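Forkbridge Workshop Forum > Tools & Automation > Can a machine do the tidy-up yet?

Posted December 9, 2021

nitaritz_shed
Serious question. Every arvo I spend 21 minutes putting stuff back where it lives. Offcuts, rags, the dog's tennis balls. When does a machine do it?? Not a vacuum, something with hands.

cunisow66
Not yet mate. Dishwasher is still the best robot in your house.

slowglue
Disagree. Passing a part from one hand to the other is the bit everyone said was years off, and people are having a proper go at it in simulation now. Have a look.

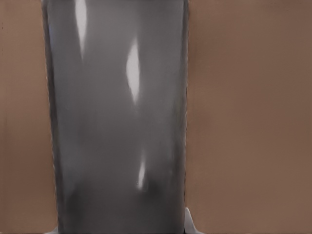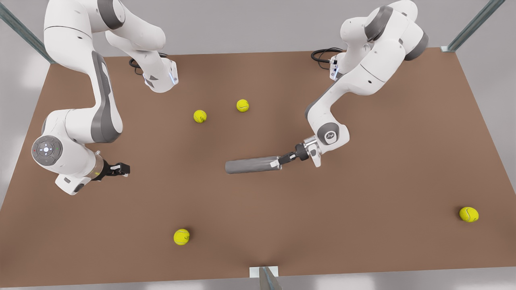

Simulated, both of them. Grey cylinder in one gripper in the second one, other gripper empty, tennis balls on the table.

cunisow66
Yeah, simulated. My benchtop is never that bare. Put a coffee cup and 5 odd screws on it and see how it goes

slowglue
Gotta start somewhere. You practise in the sim, then move to the real bench.

declercq_fan
Smooth cylinder is the easy case imo. Try a wet rag. Or an extension lead, god help it

nitaritz_shed
So could it pick up the balls at least? Thats half my job

slowglue
Balls should be ok, they don't flop about. Getting them in the bucket and not the sump is another matter.

declercq_fan
We had a two arm demo through at work in August. Loaded 2 trays fine, then sat there waiting for someone to clear a jam. Good for the same part all day. Wouldnt give it my garage.

cunisow66
What I said.

slowglue
You said dishwasher.

nitaritz_shed
ok so still me and the broom. Anyone know a decent bucket with a lid, the Forkbridge hardware is out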